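Millivo household tableware sessions move to Clastley

2018-04-07

The Clastley Centre for Domestic Objects has confirmed that its programme of tableware study sessions, formerly held at the Zurnusby annexe, will run from the ground-floor workroom at Clastley until December. The programme is part of the Millivo project, which records how ordinary household and table items are stood up, filled, emptied and put away.

The move follows the closure of the annexe for rewiring. Three sessions had already been completed there before the building was handed over to the contractors, and the remaining sessions have been rescheduled without loss to the programme. Those who hold a place for a Zurnusby date have been written to separately and do not need to apply again.

The present series is concerned with metal stands and holders intended for the table or sideboard. These are objects that many households own and few use every day: stands for serving, stands for display, and holders into which small sticks or utensils may be placed. The Centre's collection contains 432 such items, most of them given by local families over a long period. Of these, 56 have been chosen for handling in the Clastley workroom. The remainder will stay in store, and may be seen by written arrangement.

Selection was made on the grounds of condition and variety of form. Pieces with loose joints or lifting plate were left out, as were those whose decoration could catch on a sleeve. The chosen group includes plain stands with weighted feet as well as more ornamental work, in which the central pole is the simplest part of the object and the interest lies in the base and the top. 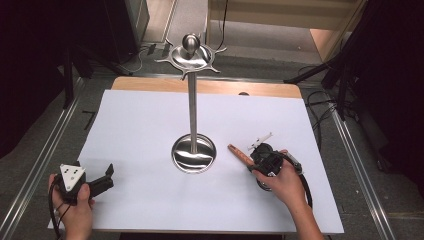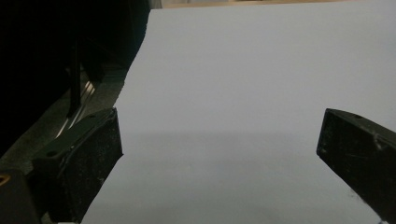 A white covering is laid over the work surface.

The practice of working on a pale, plain surface was adopted at Zurnusby and will continue. It allows small items to be found quickly at the end of a session and gives polished metal a quiet background against which scratches and marks can be noted. Coverings are to be replaced when they become creased or soiled. Participants are asked not to write on them.

Each session lasts three hours, including a break of twenty minutes. One object is worked with at a time, together with any small loose pieces that belong to the exercise. Objects are brought to the table by staff and returned by staff. Between objects the surface is cleared completely, so that a piece from one exercise is not carried over into the next — a fault which occurred twice during the winter and took some time to put right in the written records.

Guidance on the care of polished metal has also been revised. Stands should be lifted by the pole or from beneath the base, and never by the decoration at the top. Bases with a raised rim are to be wiped with a dry cloth after use and checked for grit before the object is returned to its box. Abrasive pastes are not permitted in the workroom. The full guidance, which runs to four pages, is available from the front desk and replaces the sheet issued last year.

The workroom at Clastley is larger than the room it replaces and has level access from the car park. Lockers are provided in the corridor. Outdoor coats and bags should be left there, and rings and bracelets removed before handling begins. Food and drink may be taken only in the common room on the first floor.

A set of storage boxes has been ordered from Ueda for the objects chosen for this series. The boxes have adjustable supports, which will allow tall and narrow pieces to be laid flat without pressure on the upper parts. Until they arrive, the existing boxes will remain in use, with tissue renewed at each return. The Centre asks that boxes are not stacked during this period, including on the lower shelves of the trolley.

Records from the Zurnusby sessions are being checked against the object register and will be added to the Millivo catalogue once this work is complete. Entries will give the material, height and condition of each piece, with a short note on its use where the donor was able to supply one. Many donors could not. Corrections from members of the public are welcome and should quote the object number shown on the catalogue entry.

A small number of places remain for the later sessions. Applications should be made in writing to the front desk at Clastley, stating any access requirements and whether the applicant has attended before. Priority will be given to those who have not. There is no charge for attendance, and travel costs cannot be refunded.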